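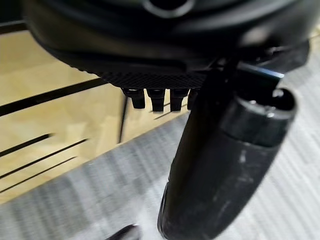
Drying Herbs at Home: A Comparison of Three Methods

Kheri Tanui and Pascal Huet
Food Science Practical, Group 9
Aug 25, 2019

1. Introduction

Fresh herbs are cheap in summer and expensive in winter. Many households in Eststead grow mint, thyme or parsley in a yard or on a balcony, and most of what they grow goes bad before it is used. Drying is the oldest way of keeping herbs, but the advice on how to do it varies a lot. Some books say to hang them, some say to use a low oven, and newer ones recommend an electric dehydrator.

We wanted to find out how much the method matters to the person eating the herbs. Our question was: do people notice a difference in color, smell and taste between herbs dried in three common ways?

2. Materials

We used spearmint, thyme and flat-leaf parsley. All of it came from the Becerra garden plots on the north side of Eststead, where Pascal's aunt has grown herbs for years. We started in May with a small trial of mint only, which went moldy on the string during a rainy week, and those results are not included. The herbs in this report were cut in the morning, after the dew had gone, and were washed and spun in a salad spinner.

The dehydrator was a Bristlow tray model lent by the school kitchen. The oven was a normal gas oven. For air drying we used cotton string and a line across the pantry.

3. Method

Each herb was split into three equal parts by weight.

Air drying: stems were tied in small bunches and hung upside down with the pantry door open. We left them for 11 days.

Oven: leaves were spread in a single layer on baking paper. The oven was set to its lowest mark and the door was propped open with a wooden spoon. We turned the leaves every half hour until they crumbled.

Dehydrator: leaves were laid on the trays at the herb setting. Thyme was left on the stem for all three methods and stripped afterward, since the fresh leaves are too small to pick cleanly.

When dry, everything went into screw-top glass jars and was kept in a dark cupboard for 4 weeks before tasting. We did this so that the test would be closer to how people really use dried herbs.

4. Tasting

We had 31 tasters, mostly students and parents from the Cultness evening classes. Each person was given the herbs in plain white dishes marked with symbols, so they did not know which method had been used. They looked at and smelled the dry herb first. Then they tasted it stirred into cream cheese on a cracker, except for the mint, which was served as tea.

They ranked the three samples of each herb from best to worst and could write comments if they wanted to.

5. Results

Mint: The air-dried mint was ranked best for smell by most tasters. The oven mint was ranked last by nearly everyone. Comments on it included "hay" and "like an old tea bag." The dehydrator mint had the best color.

Thyme: There was very little agreement. All three samples were ranked first by a fair number of people, and several wrote that they were guessing. Thyme has small, tough leaves with little water in them, and this may be why the method hardly mattered.

Parsley: The dehydrator was the clear favorite. It kept a bright green color, while the air-dried parsley had turned yellowish at the edges. On taste, though, the scores for all three were low. One parent wrote that she would not bother drying parsley at all and would freeze it.

6. Discussion

The results suggest that slow drying without heat is good for mint, and that soft, wet leaves such as parsley do better when the water is taken out quickly. The oven was the hardest method to control. Ours ran hotter at the back - we found this out when the first tray of parsley browned on one side and had to be thrown away and done again.

Cost should also be considered. Hanging costs nothing but needs space and dry weather, as our spring trial showed. We did not measure how much gas or electricity the other two methods used, and a future group could do that.

There were some weaknesses in our test. Crackers and cream cheese are both salty, which may have covered small differences. The thyme samples were always tasted last, when people may have been tired of tasting. We also used only one oven, and another one might give better results.

7. Recommendations

For mint, hang it if the weather is dry. For thyme, use whatever method is easiest. For parsley, use a dehydrator if you can borrow one, or try freezing it, which we would like to include if the test is repeated next year.

8. Division of work

Kheri did the oven and dehydrator drying and wrote sections 2 to 4. Pascal did the air drying, ran the tea table and wrote sections 5 and 6. The rest was written together.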